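Section 7: Setting Up the Sevow Heated Drying Cabinet

7.1 Before you begin

The cabinet must stand on a level floor with a gap of 50 mm between the rear panel and the wall. It is rated at 2000 W and must be plugged directly into a wall socket.

CAUTION: Do not use an extension lead or a multi-way adaptor. Do not block the vents at the base of the cabinet.

7.2 Fitting the rails

1. Switch off the cabinet at the wall and open the door fully.
2. Slide the upper rail into the slots marked A until both ends click into place.
3. Fit the lower rail into the slots marked B. The lower rail may be left out when long garments are to be hung.
4. Place the drip tray on the cabinet floor with its lip facing the door.

Note: Cabinets supplied to the Pukadwood residences have a fixed upper rail. Omit step 2.

7.3 First use

1. Close the door and switch on at the wall.
2. Turn the dial to LOW and run the cabinet empty for one full cycle. A slight smell may be noticed and will clear.
3. Allow the cabinet to cool with the door open.
4. Enter the serial number on the record card and return the card to Azucena Ponce at the Sastatdale office.

7.4 Preparing a load

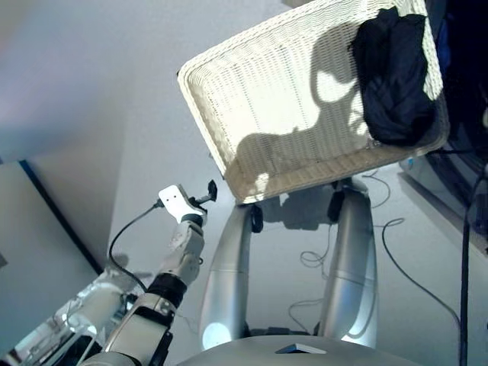
Items must be spun before they are placed in the cabinet, and the total load must not exceed 7 kg. Woollens and anything labelled "dry flat" should be kept out of the cabinet. Baskets used to bring items to the cabinet may be of any type, including white woven wicker with a rolled rim, but they must not be left inside during a cycle. Tip the basket towards you and check the corners before putting it away, as a dark cloth bunched up against the rim is easily missed in the shadow. Shake out each item and hang it so that it does not touch the side walls.

CAUTION: Do not dry items that have been in contact with oil, solvent or polish.

7.5 Starting a cycle

1. Close the door until the latch engages.
2. Select LOW for synthetics or HIGH for cotton and linen.
3. Set the timer. Do not run more than 2 cycles in succession.
4. Empty the drip tray when the cycle has ended.

If the indicator light flashes, refer to Section 8.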